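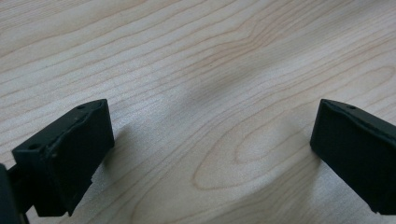 Oval grain on a pale tabletop

Re: [Zuvadwood] Telling plain sawn from quartersawn in old floors?
Date: 2024-09-22

Oh, I love this question! I spent most of May on my knees going over the upstairs floor in our house in Lulov (172 boards, and yes, I have a notebook), so let me jump in.

On Saturday, somebody on the list wrote:
> We pulled the carpet and found what I think is oak under it. Some
> boards have big looping ovals and some are just straight lines.
> Did the builder mix two kinds of wood? The seller told us it was
> all one lot from the Dhillon mill.

Could easily be one lot! The loops are what you get when the saw runs close to flat along the growth rings, and the straight lines come from boards cut nearer to square across them. One log can give you both. Look at the end of a loose board if you have one – the rings will be lying down in the loopy ones and standing up in the straight ones.

If it's oak, the straight boards may also have those shiny flecks running across the grain. Wet a patch with a damp rag and get a flashlight down low. I gasped the first time (my floor was so dirty I'd had no idea).

In my case 41 boards were straight grained, nearly all of them by the stair landing. I'd love to know if somebody picked them out for the spot that gets walked on most. They do move less across the width when the weather changes, and my gaps there are tiny compared with the bedroom.

Please don't sand until you've checked how much is left above the tongue! A floor vent is a great place to look. And do post the widths – mine go all over the place and I'm dying to compare.

Ornov end of the valley, still picking staples out of the hallway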